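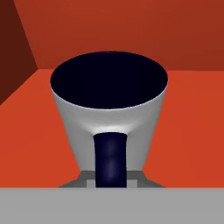 Reading time: 1 min

Dry mouth (xerostomia)

Dry mouth, or xerostomia, is the feeling that there is too little saliva in the mouth. It often goes with a measurable drop in saliva flow, though the two can occur separately. Saliva washes away food, weakens acids and returns minerals to tooth enamel. When flow stays low, decay tends to form near the gum line and on exposed roots.

Causes

Many common medicines reduce saliva, including some used for allergies, depression and high blood pressure. Other causes are radiation to the head and neck, diabetes, and Sjögren's disease. Breathing through the mouth during sleep produces dryness that is worst on waking.

Measurement

Resting flow is collected by letting saliva drain into a weighed cup for 15 minutes. Stimulated flow is collected while the patient chews wax.

Management

Treatment begins with a review of medicines. Frequent sips of water, sugar-free gum and fluoride toothpaste are widely advised. Alcohol-based rinses may make symptoms worse.

Related articles
Enamel erosion
Root decay
Salivary glands
Salivary stones

Print this article | E-mail this article

Contact Prillotness | Copyright Prillotness | Back to top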